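Relten Swim Club: pre-season deck and travel checklist
Walked 2024-03-11 by Saimi Laitinen, head coach

Hi all! I did the full walk before the squad came in, and my comments are under each item. OK means OK, FIX means I want it done before our first meet, and WATCH means I'll look again next time.

1. Starting blocks, lanes 1 to 6. FIX
Five are solid. Block four has a wobble when you push off the back foot, and I tried it myself (in sneakers, sorry). No dives from four until the bolts are tightened. I've taped it and told the sprinters, who groaned.

2. Backstroke flags. OK
Right height, right distance, and the new line doesn't sag like the old one did. Hooray!

3. Lane lines. WATCH
There's a cracked disc near the turn end of lane two with a sharp edge. I've turned it away from the swimmers for now, but the Susten spares box is in the pump room and somebody taller than me can get it down.

4. Rescue gear. OK
Two tubes, one reaching pole, one backboard with all its straps. The pole was behind the kickboard rack again. Please, please hang it back on the wall hooks!

5. First aid kit. FIX
Low on the small bandages and out of nose plugs. Ice packs are fine. Inventory card hadn't been signed in ages, so I signed it and started a fresh one.

6. Pace clock and deck cords. OK
Cord runs along the wall and the cover is snapped down. The Golleo clock loses a second here and there over a 200, which matters to me and nobody's safety, so it passes.

7. Deck surface. WATCH
Mats are down by the showers. The strip outside the women's locker room is still slick when it's wet and I'd like another mat there. I walked it slowly, then I walked it like a nine-year-old, and the second way was scary.

8. Team bags for away meets. OK
Each swimmer brings two towels, spare goggles, a water bottle, warm pants and a spare T-shirt, folded flat so it fits under the towels. Kids get cold fast between heats and I'd much rather they put on something dry than sit there in a wet suit.

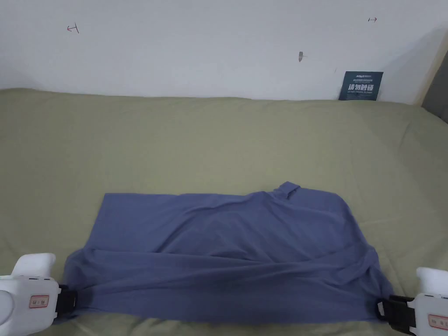 T-shirt, folded.

9. Emergency contact cards. FIX
We have 16 swimmers on the travel list and three cards still have last August's phone numbers. I'll catch those parents at pickup. The cards live in the red folder, and the folder rides in my bag, always.

10. Van. WATCH
Seat belts all click, spare tire is good, and the flashlight works. The back door sticks, so give it a hard pull and check it twice before we leave for the Lobo meet.

11. Emergency action plan. OK
Posted by the office door and by the deep end. I had the two junior coaches talk me through it without looking and they did great, although we all forgot which gate the ambulance uses. It's the north gate!

If you fix something, write your initials and the day next to the item on the office copy. I'm doing blocks and first aid again before Saturday practice.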